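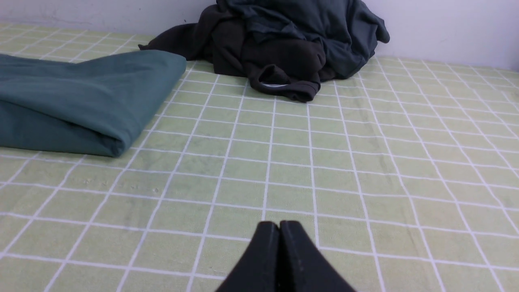

# Clisar open day recordings

Thank you for stopping by! This folder holds everything we recorded at the Clisar open day in Ditovville, when we opened the workshop doors on a Saturday and let the neighbors (and a good many of their kids) watch the arms fold clothes all afternoon. We had a lovely time, and several visitors asked if they could have the data, so we tidied it up and put it here.

## What you get

- 2,258 episodes in total, 1,083 of them folding
- 3 camera views: one at each wrist and one at the head
- visitor comments in `comments.csv`, typed up from the cards and left unedited

The folding episodes use two arms and ordinary dark and teal clothes on a pale green surface with a white grid.

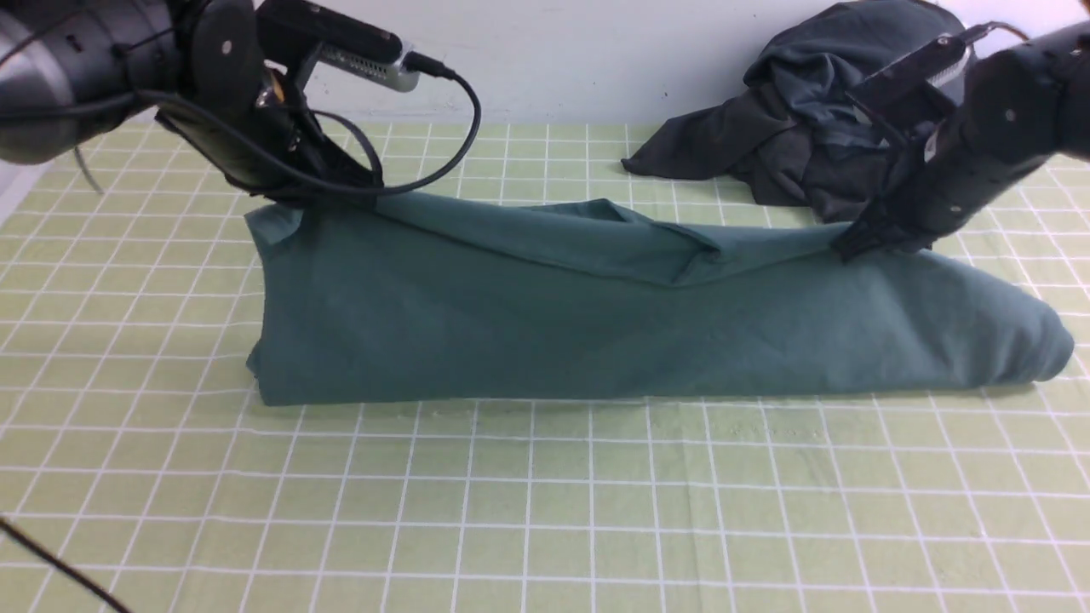 Long sleeves gave us the most trouble, and you'll find plenty of fumbled grasps in `folding/`. We kept them all, partly for training and partly because the crowd cheered loudest for those! The first 300 episodes were recorded before the doors opened, so skip them if you only want the public session.

## Known problems

Clocks on the two wrist cameras drift a little after lunch. Please use `sync_fixed.json` and ignore the older sync file.

Our next open day is in Sirnness in June, and you're very welcome to bring a shirt.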